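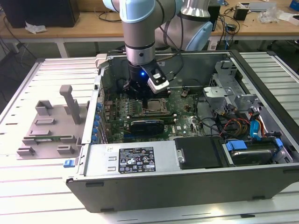

Remplacer la mémoire vive d'une unité centrale de bureau

Mis à jour en juillet

La présente fiche s'adresse au personnel des ateliers de maintenance Rullent. Elle s'applique aux postes fixes au format tour et complète la procédure interne 819 relative à la remise en service du matériel informatique.

Préparation du poste

Arrêter le système, placer l'interrupteur de l'alimentation sur 0, puis débrancher le cordon secteur et l'ensemble des périphériques. Maintenir le bouton de mise en marche enfoncé quelques secondes. Coucher la tour sur le plan de travail, carte mère vers le haut, et retirer le panneau latéral. Le port du bracelet antistatique est obligatoire pendant toute l'intervention.

Dépose des barrettes

Repérer les emplacements mémoire sur la carte mère. Écarter les nappes et les câbles d'alimentation qui en gênent l'accès, sans tirer sur les connecteurs. Ouvrir les loquets situés aux extrémités de l'emplacement, puis extraire la barrette verticalement en la tenant par les bords. La ranger aussitôt dans une pochette antistatique.

Lorsque le processeur a été déposé, le support ne doit recevoir ni outil ni vis : ses contacts ne sont pas réparables en atelier. Le levier de maintien est manipulé uniquement lors de la repose du processeur.

Pose et contrôle

Aligner l'encoche de la nouvelle barrette sur le détrompeur et appuyer jusqu'au verrouillage des loquets. Pour une configuration à 2 barrettes, consulter le schéma du constructeur afin de choisir les emplacements appariés. Remonter le panneau, rebrancher le poste et vérifier la capacité reconnue dans le programme de configuration. Toute anomalie est consignée sur le formulaire 1444.

Catégorie : Matériel et maintenance > Unités centrales

Ce site utilise des cookies nécessaires à son fonctionnement et à la mesure d'audience. Accepter | Refuser | Paramétrer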